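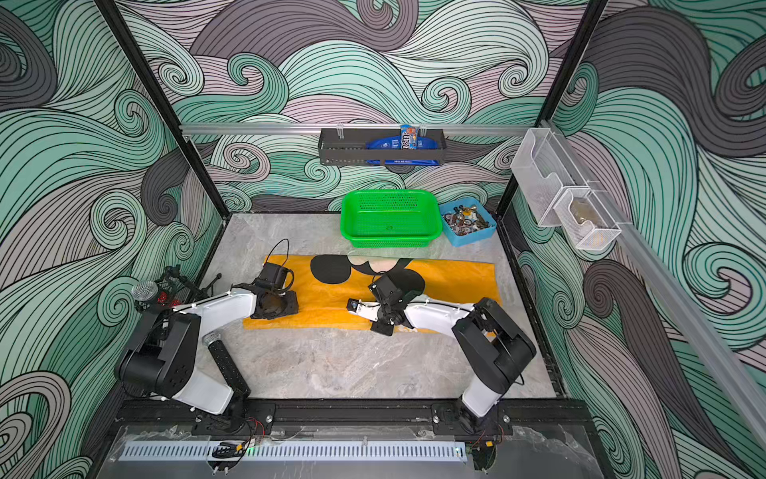

## 3. Material e procedimento

### 3.1. Corpus de itinerários

O corpus é constituído por 703 itinerários rodoviários redigidos em formato diário, todos com pelo menos uma mudança de alojamento. Os textos foram extraídos do planeador Tukel durante o mês de julho, na versão apresentada ao utilizador final, sem acesso aos parâmetros internos do serviço. Cada itinerário contém uma sequência de paragens, uma duração declarada para cada deslocação e um texto livre de recomendações, em que se incluem observações sobre o clima, os transportes locais e a bagagem.

As partidas e chegadas foram restringidas ao triângulo formado por Caltmont, Holroyd e Clernberg. A escolha destas localidades obedece a um critério de contraste. Caltmont dispõe de aeroporto e de uma rede viária radial, que concentra o tráfego nas entradas norte e poente; Holroyd é uma estância lacustre com forte sazonalidade e estacionamento condicionado na frente de água; Clernberg situa-se num vale de acesso único, pelo que qualquer interrupção da estrada principal obriga a um desvio pela cumeada. Os itinerários que apenas atravessam o triângulo, sem dormida em qualquer dos vértices, foram excluídos antes da codificação.

Não se procedeu a uma amostragem por época. O planeador apresenta o itinerário em função da data de viagem introduzida, mas a data não figura no texto exportado, e a sua reconstituição a partir das recomendações climáticas revelou-se pouco fiável. Um mesmo parágrafo sobre temperaturas noturnas surge em itinerários cuja oferta de atividades (passeios de barco, percursos de neve) é manifestamente incompatível. A questão é retomada em 3.5.

### 3.2. Unidade de análise

A unidade de análise é o dia de viagem e não o itinerário completo. Entende-se por dia de viagem o segmento compreendido entre duas dormidas consecutivas, incluindo a deslocação que conduz à segunda. Quando o texto atribui a mesma deslocação a dois dias diferentes, prevalece a primeira ocorrência; a segunda é anotada como repetição e não entra no cálculo da carga horária.

Para cada dia foram registados a hora de saída, a hora de chegada ao último ponto, o tempo de condução declarado, o tempo de permanência em cada paragem e o intervalo não atribuído. Este último corresponde à diferença entre a amplitude do dia e a soma das durações declaradas. Um intervalo não atribuído negativo indica que o programa proposto não cabe no dia em que foi colocado. Tais casos foram conservados no corpus, com marcação própria, por constituírem parte do fenómeno em estudo.

A codificação distinguiu ainda quatro tipos de paragem: paragem de visita, paragem de refeição, paragem técnica e paragem de alojamento. A paragem técnica abrange o abastecimento, o levantamento ou a entrega de viatura e as travessias com horário fixo. A distinção entre visita e refeição levantou dificuldades nos mercados cobertos de Caltmont, descritos ora como atração, ora como local de almoço. Optou-se pela função indicada no verbo principal da frase em que a paragem é introduzida.

### 3.3. Codificação do texto livre

As recomendações foram segmentadas em enunciados e classificadas por tema. O esquema inicial foi proposto por Sandra Pilkington e revisto depois de uma leitura conjunta de itinerários não incluídos na análise. Três codificadores – Ashley Cropper, Necati Güneş e Tracey Bloxham – aplicaram o esquema de forma independente, sem acesso às durações extraídas do mesmo itinerário. As divergências foram resolvidas por discussão, com recurso a Chunhua Fang quando subsistia desacordo.

O tema «bagagem» foi o que exigiu mais revisões. Numa primeira versão, a categoria reunia vestuário, documentos, medicamentos e acessórios de praia ou de banho. A heterogeneidade do conjunto impedia que se relacionassem as recomendações com as paragens propostas, visto que a menção de um documento de identificação não depende do programa do dia, ao passo que a menção de um fato de banho pressupõe, em princípio, uma paragem junto à água. A categoria foi por isso dividida em bagagem geral e bagagem condicionada. Na segunda incluem-se os artigos cuja utilidade depende de pelo menos uma paragem identificável: bastões de caminhada, correntes de neve, calçado aquático, toalhas como a da Figura 1, com padrão de grandes formas circulares. A classificação incide sobre a função atribuída ao artigo no texto; cor, padrão e dimensão não foram codificados.

Uma recomendação de bagagem condicionada considera-se ancorada quando existe, no mesmo itinerário, uma paragem compatível em dia igual ou posterior ao da menção. Nos restantes casos considera-se solta. A regra temporal evita que se conte como ancorada uma recomendação apresentada depois da última ocasião em que o artigo poderia ser usado, situação frequente nos itinerários que terminam em Clernberg e que incluem, no fecho, um parágrafo genérico sobre o lago de Holroyd.

Os enunciados climáticos receberam tratamento semelhante. Registou-se a localidade a que se referem, a grandeza mencionada (temperatura diurna, temperatura noturna, precipitação, vento) e a existência de consequência prática explícita. A frase que informa sobre noites frias sem qualquer indicação subsequente foi codificada como informativa; a frase que acrescenta a necessidade de um agasalho foi codificada como prescritiva e, cumulativamente, como bagagem condicionada. A dupla codificação é permitida apenas neste cruzamento.

### 3.4. Tempos de referência

As durações declaradas foram comparadas com tempos de referência obtidos para cada par de localidades. O tempo de referência resulta da distância por estrada e da velocidade média por classe de via, com uma penalização fixa nas entradas urbanas. Não foram utilizados dados de tráfego em tempo real, cuja disponibilidade é desigual entre os vértices do triângulo e cuja inclusão beneficiaria artificialmente os trajetos com origem em Caltmont.

No troço entre Holroyd e Clernberg foram calculados dois tempos de referência, um pela estrada do vale e outro pela cumeada. Sempre que o itinerário não explicita o percurso, adotou-se o do vale. A escolha é conservadora: reduz a diferença entre o tempo declarado e o tempo de referência e, por conseguinte, tende a favorecer o planeador. Os dias em que a condução declarada excede mais de quatro horas foram verificados manualmente, a fim de excluir erros de extração decorrentes da soma de trajetos alternativos.

A carga do dia define-se como a razão entre o tempo ocupado (condução de referência, visitas, refeições e paragens técnicas) e a amplitude do dia. Quando a hora de saída não é indicada, situação comum no dia de chegada por via aérea, a amplitude foi considerada em falta e o dia ficou fora desta medida, mantendo-se na análise do texto livre. Não se imputaram valores. Uma imputação baseada na hora habitual de saída dos restantes dias seria inadequada, dado que o dia de chegada depende do voo e do levantamento da viatura.

As refeições sem duração declarada foram tratadas de outro modo. O planeador omite sistematicamente a duração do pequeno-almoço, que decorre no alojamento e antes da hora de saída, e omite com menor regularidade a do almoço. No primeiro caso a omissão não afeta a carga. No segundo, a refeição foi assinalada como paragem sem duração e a carga resultante foi entendida como limite inferior.

### 3.5. Limitações do procedimento

O material recolhido descreve propostas de viagem e não viagens realizadas. Um dia com carga superior à unidade pode ser perfeitamente exequível para um viajante que suprima uma visita, e um dia com carga baixa pode tornar-se inviável por encerramento de uma via. A medida avalia a coerência interna do programa. Não permite inferir satisfação, custo ou comportamento efetivo dos viajantes.

A restrição geográfica constitui uma segunda limitação. O acesso único a Clernberg introduz uma dependência entre dias consecutivos que não se verifica em redes mais densas, e a extensão dos resultados a percursos urbanos ou a circuitos ferroviários carece de verificação. A sazonalidade de Holroyd coloca um problema distinto: parte das atividades propostas só funciona com reserva, mas o texto exportado não conserva a informação sobre disponibilidade, mesmo quando esta é visível no ecrã do utilizador.

Quanto às datas, a ausência de uma variável de época impede que se distinga uma recomendação solta por erro de seleção de uma recomendação solta por supressão sazonal da paragem correspondente. Um artigo de banho sem paragem compatível pode resultar do encerramento da praia fluvial no período pedido, caso em que a paragem terá sido removida e o parágrafo de bagagem mantido. As duas origens produzem o mesmo texto final e são, por isso, apresentadas em conjunto na secção seguinte.

Por último, a regra do verbo principal, adotada em 3.2 para a classificação das paragens, é sensível à tradução. Os itinerários foram exportados em português, mas algumas construções sugerem redação prévia noutra língua, com verbos genéricos que não permitem decidir entre visita e refeição. Nessas ocorrências atribuiu-se a categoria de visita, com anotação da ambiguidade no ficheiro de codificação.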